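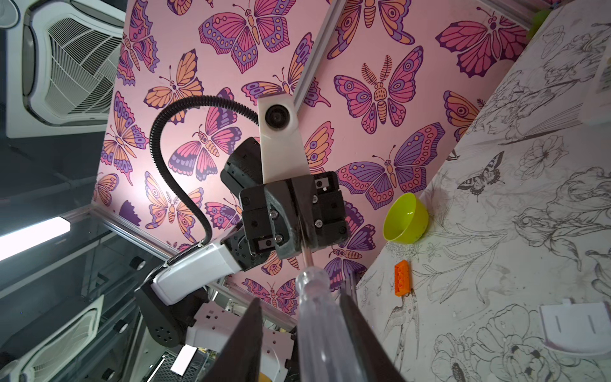

Borkex Printed Wall Panel, Butterflies and Moths

Sold by the panel. Wall fixings not included.

I'll start with what the maker says, and then what I think of it. Borkex calls this line "a room in a box." It is a printed panel. You put it on a wall and the wall has big butterflies on it. If that's what you want, read on, and if you were hoping it would fix an echo or hide a damp patch, save your money.

The pattern

Large moths and butterflies with dark purple outlines on pink, and plenty of magenta and orange. It is loud. We had it up in the shop for 11 weeks and I never got used to it, though Blažena Machala at the counter says she did by the second morning. Customers either walked straight to it or asked when it was coming down. The website used to call the insects "botanically accurate," which would be a good trick for an insect. I asked Borkex which species they were and got a color chart back.

Size and weight

Each panel weighs 19 pounds. The brochure says one person can hang it. One person can, if that person is Norbert Trnka and has done it before. Get a second pair of hands and a level.

Fixing

Use the Trurness rail or any flat rail rated for the weight. The adhesive strips Borkex sells separately are, in my opinion, a waste of a trip. We tried them on painted drywall and had a panel on the floor by the next day. Screws are fine. Leave a small gap at the ceiling, and don't butt two panels tight in a room that gets hot in summer.

Does it fade?

The claim is 3,000 hours of direct sun "without visible change." I'd like to know who was looking. Ours hung across from a south window and the pink held up all right — the orange maybe a shade paler, but I wouldn't swear to it. Krajčí, who make a plainer panel at a lower price, make no claim at all, and I trust that a little more.

Cleaning

Damp cloth, drop of dish soap. No scouring pads. Crayon comes off most of the time. Permanent marker doesn't, whatever the label says.

Matching panels

The pattern is supposed to run on from one panel to the next. It does if both come from the same batch. Check the batch number on the back before you hang anything, and order one spare if you're covering a long wall. We've had two returns over a wing that didn't line up.

Returns

Unhung panels, 43 days, in the original carton. Once there's a screw hole in it, it's yours.

Questions go to Vega Alcaraz at the order desk. She'll mail a sample square if you ask, and I would ask.

Page last checked 05/10/2019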